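Urkelside open day, quick notes

4 August 2025
By Roxana Valderrama

Back from the Urkelside community health center open day. Writing this on the bus so forgive the state of it.

Doors at ten, line already down the ramp. Su-chen Tu runs the outreach side and took our group through. 14 of us, mostly clinic staff from other counties, plus a couple of school nurses. Coffee good. Name tags useless, they fell off.

First stop the prenatal room. Small, bright, and they've moved the scale out of the hallway, which patients had been asking for since March. Home visits run three days a week now. Su-chen says 394 families signed up, and the waiting list is the part she loses sleep over. Missed visits get a phone call the same day, then a text, then a knock on the door. Simple stuff. We don't do the knock.

Then records and referrals, upstairs. Heriberto Echeverri talked us thru how a housing referral gets from the front desk to the county without anybody re-typing it. Seven partner agencies on the shared form. Used to be a fax. 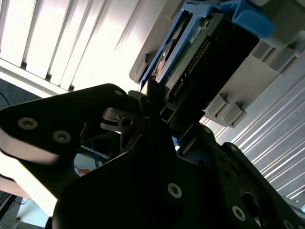 Can patients from outside the county use the center?
Anyone can be seen for a first visit, but home visits and ride vouchers are only for county residents.

Lunch was sandwiches, then Teófilo Cuadros on the street medicine van. Best talk of the day. Foot care, blood pressure, refills, and a lot of sitting on curbs listening. He wants a second van and a driver who speaks Spanish. Asked him about winter hours, he said still being argued over.

Missed the dental tour, ran too long at the van. Orlando Cuervo has the handouts and will send them on to anyone who asks.

To follow up: copy of the referal form, the phone script for missed visits, and what they pay the home visitors.

Sign up for our newsletter to get visit notes by email. You can unsubscribe at any time.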